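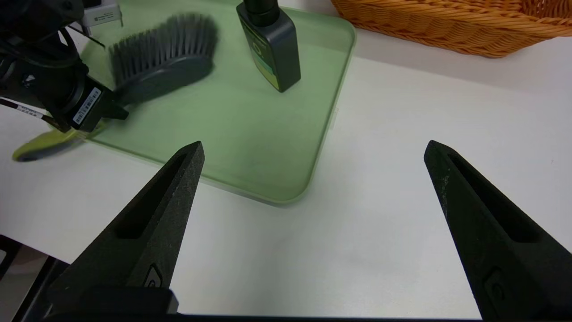
Home Kitchen Workshop Robot bench Tips A-Z Contact

Teaching the arms a washing-up job: tips from our bench

Quick page, written up between sessions. Two arms, one white table, kitchen bits. You drive the arms by remote, the computer records, later it has a go on its own. These are the things that save time. Most of it learnt the slow way.

Setting out the table

Wipe it down first. Smudges on a white top show up in every recording and you can't take them out afterwards.

Use a tray. Anything with a lip keeps a bottle and a brush in one patch so the arms aren't chasing stuff to the far side. Ours is the pale green see-through one. Clear plastic is harder work, the edge disappears under strong light. If you've only got clear, move the lamp.

Basket goes off to one side, near enough to reach with the arm half stretched. Full stretch and the wrist goes wobbly.

Don't mark the table with tape. We did in June and the thing learnt the tape. Took the tape up, hopeless. Move things a hand's width between goes instead, and turn the bottle a bit.

Check both grippers can get into the tray at once without knocking. Do it with the tray empty, slowly.

Brushes

Long handle, fairly stiff. Bendy handles swing when you lift them and then you sit waiting for the swing to stop, and all that waiting gets recorded too.

Grip close to the head if you want to scrub. Further down for reaching into something tall -- but then go gently, the head twists in the jaw.

If it slips, wrap a wide rubber band round the handle where the jaw goes. One band. A second makes a lump and it rocks.

Bristles up or bristles down, pick one and start every recording the same way. Mixing starts is fine later on, once the basic job works. Not on day one.

Keep the long end of the handle pointing somewhere harmless. Easy to watch the bristles and forget the other end sweeping across the table. I have put a handle through a stack of saucers. Plastic ones, luckily.

Bottles

Flat sides are kinder than round. Square shoulders give the jaws something to sit against.

Never brim full. A third of water for weight and screw the cap right down. Check the cap again after lunch.

Empty bottles fall over if you breathe on them, and then you've a recording of a bottle falling over.

Dark bottle on a pale tray is a good match. Dark bottle on dark tray, don't bother.

Squeeze bottles want a very light touch. If your handset has a grip limit use it. Ours is a Bravadau and the limit is buried in the second menu, called "soft close" for some reason.

Driving

Slow down. Then slower than that. Whatever jerk you put in, it copies.

Do the whole job in your head first. Lift brush, over the tray, scrub, put back. If you stop halfway to think, the arm learns to stop halfway and think.

One arm waits with its fingers open while the other works. Park it in the same sort of place each time, well back, pointing at the job. Don't fidget with it. Idle hand fidgeting was our worst habit by miles and it took ages to see it in the playback.

Same goes for the close. Line up, pause a beat, close. Not closing while still moving, it'll learn to snatch.

By hand (pushing the arm about yourself with the motors slack) is better for scrubbing, you get the feel of the pressure. Remote is better for picking up and putting down. By hand your sleeves get in the camera view, so roll them up and stand behind.

Swap drivers now and then. Two people do the same job differently and it copes better for having seen both. But agree which arm takes the brush, or you'll have half of one and half of the other and no use to anyone.

Stop at 6 good ones, have a stretch, carry on. Tired driving looks fine while you do it and awful on playback.

Cables

Tie them back along the arm with soft ties, leave slack at every joint. Then move the arm to every corner and look. A cable that's fine in the middle pulls tight at the edges.

Label both ends. Small white wrap labels, biro fades so use the proper pen. You will thank yourself when one comes out.

Loose cable dragging over the table will move your brush for you. Clip it up.

Small cameras on the wrist: wipe the lens before you start, dry cloth. Soap gets everywhere.

Light

Blinds down, lamps on, leave them. Sun moving across the table all afternoon gives you a different table every hour. Shiny labels glare, so turn the bottle slightly until it goes.

Some variety is good later. Do a batch with one lamp off once the first lot is behaving.

Keeping and binning

Watch them back the same day. Bin any where you bumped the tray, dropped the brush or someone leaned in. Do keep a few where the grip was off and you put it right neatly, those are worth having.

We had 331 on the Plaltorine job before it was any good at putting the brush back. Scrubbing came much sooner. Putting down is the hard bit, allways give it more goes than you think.

Name the files as you go. "brush test new final" is no help to anybody. We use job, driver, number.

Give each one the same length more or less. Ours run to more than 8 seconds, and if one drags on twice as long as the rest, it goes.

Packing up

Arms to rest first, then power off. Other way round and they sag onto whatever is underneath.

Tip the tray out, dry it, store it flat. Brush head up in a jug so the bristles don't set sideways. Dry the gripper fingers properly, get a cloth down into the slots, that's were the grit sits.

Check the screws on the fingers weekly. They work loose with all the opening and shutting. Stoica ones take the small hex key, the one that's always missing, so buy 2.

Next page is folding tea towels, which is going badly. Siltavmont bench notes, updated 23/01/2021.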